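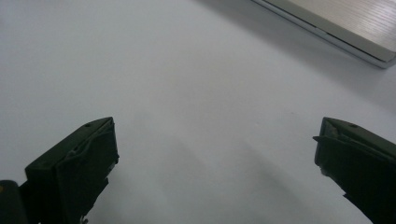
The furniture makers of Rendarden would like you to believe in the forever table. The phrase showed up in their catalog last May, next to a price of $2,391, and rivals in Nernton had copied it before the summer was out. I have my doubts. A pale, plain top with no pattern on it looks fine in a showroom, where it never has to meet a toddler or a pot of beets. At home it has to last, and the guarantee covers 49 months. That is a short forever.

Valcárcel, the biggest of the sellers, points to a survey in which 93 percent of buyers said they were "happy or very happy." Read the small print and you find they were asked two weeks after delivery. Who hates a table after two weeks? I wanted to hear from people in year six – the company had no numbers for that.

Meanwhile the secondhand barn in Cultach sold 710 old kitchen tables last year, most of them scratched, many older than their buyers. None came with a slogan. Mine cost less than the delivery fee on a new one, and it wobbles a little.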